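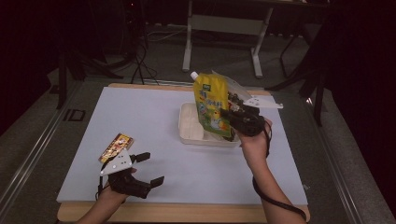

Fig. 3. Two package types on a white board: a small printed snack package and a yellow spouted pouch with a screw cap.

Unit 3. Flexible Packaging: Barrier, Seals and Shelf Life
Notes by Temitope Obi

3.1 Terms
A flexible package is one whose shape changes when it is filled or emptied. Pillow packs, flow wraps, stand-up pouches and spouted pouches all belong to this group. Cartons and jars were covered in Unit 2.

3.2 Barrier
Two rates matter for most foods: oxygen transmission (OTR) and water vapor transmission (WVTR). Both are reported per unit area per day at a stated temperature and humidity. A rate given without its test conditions cannot be compared with anything.

Dry snacks fail mainly by moisture gain. Fruit purees fail mainly by oxidation and color change. Fried products can fail either way, and light speeds up the second.

3.3 Seals
Heat seals depend on jaw temperature, dwell time and pressure. Raising one allows the others to drop, within limits set by the sealant layer. Common faults are channel leaks, trapped product and burned edges.

A fitment seal – the joint between a rigid spout and the film – is harder to make than a flat seal. The film has to follow a curved base, and leaks tend to start at the two corners where the base narrows.

3.4 Worked case: Virdale puree
The Virdale line was tested with two laminates, Urneck and Wekis. Samples were stored for 26 weeks at 70 percent relative humidity. Urneck packs kept their color to the end. Wekis packs were rejected at week 19. Seal strength did not differ between the two, so the loss was assigned to film OTR.

3.5 Reading
Gachanja handout, sections on permeation and headspace. Bring the WVTR worksheet to the February lab.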